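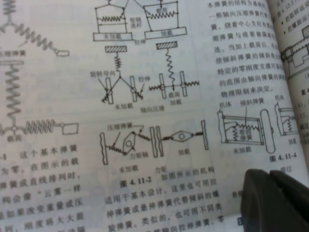
Automated page handling is the use of robot arms to turn, hold and sort the leaves of bound books in libraries, archives and scanning bureaus, work that was for a long time done wholly by hand. It is found mostly where books are too tightly bound for a sheet feeder, engineering handbooks and school texts among them, and where the owner would quite reasonably like them back in one piece.

Workplace practice

One of the better-described cases is the scanning room at Numura, a document firm with 19 staff, which brought in its first arm, a Morikawa, in November. Before then each operator worked a foot pedal and turned the pages with the right hand, and sore wrists and thumbs were a common grumble. The arm took over the plain turning. People kept the opening of each book, the checking of folded plates and the mending of torn corners, together with the many small judgements that come with old glue and curling paper.

Mpho Botha, who led the room through the change, wrote fondly of the first weeks, when the arm was stopped so often that the kettle saw more use than the scanner. Its speed was later set well below the maker's limit, and books of more than 200 leaves were given a rest halfway through so that the spine could be eased by hand.

Effects on staff

No posts were lost at Numura, though the work itself became rather different. Operators who had looked after one book at a time now kept an eye on several, and some missed the quiet rhythm of turning (and the chance to read a little on the way past). Despina Lambrakis, a bookbinder by training, argued that checking is more tiring than it looks, and after her report shifts at the screen were shortened and mixed with bench work. Thirteen weeks of paid training were also agreed, covering fingertip care, stopping the arm safely and reading page curl.

See also: Book scanning; Gidanine binding; Repetitive strain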